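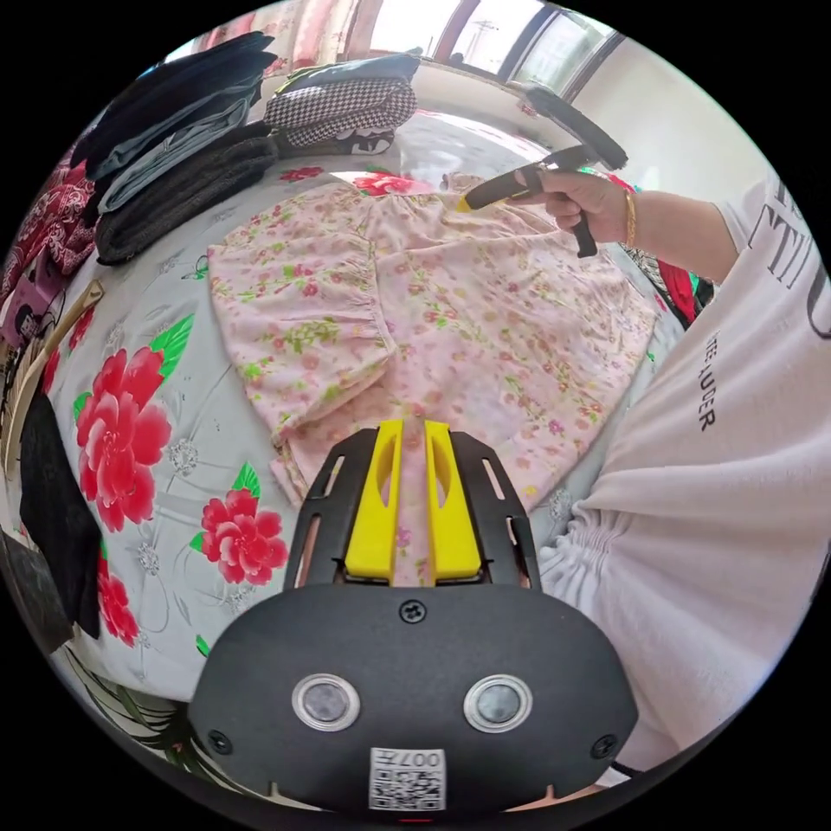 Where should clean clothes be folded, on a table or on the bed? On the bed, provided the mattress is firm and the sheet is pulled tight.

The standard advice favors a table at hip height, and for dress shirts I accept it. Most household laundry is something else. A light garment with an elastic section, such as a floral top with shirring, needs to lie flat at full width before the first fold. Few kitchen tables offer that width once the finished stacks are on them. A bed does, with the stacks parked along one side.

Shirring is the real test. Elastic pulls the cloth in, so the gathered part is always narrower than the part below it. Folding edge to edge, as the Hundex folding guide recommends, leaves a wedge that slides off the pile. I fold the loose fabric inward to the width of the gathers first, then fold the length in thirds. The elastic should be left relaxed — stretching it flat only moves the problem to the next layer.

Stack order matters more than most guides admit. Dark knits go at the bottom, printed cottons above them, anything ruffled on top. I stop at five pieces per stack. The Trisska drawer inserts claim to hold more, but a tall stack leans as soon as one item is pulled from the middle.

The objection to beds is softness, and it is a fair one. An old mattress sags under the stacks and the folds drift. The remedy is a folding board, 70 cm on the long side, laid under the work area. I would still take that over clearing the table twice a week.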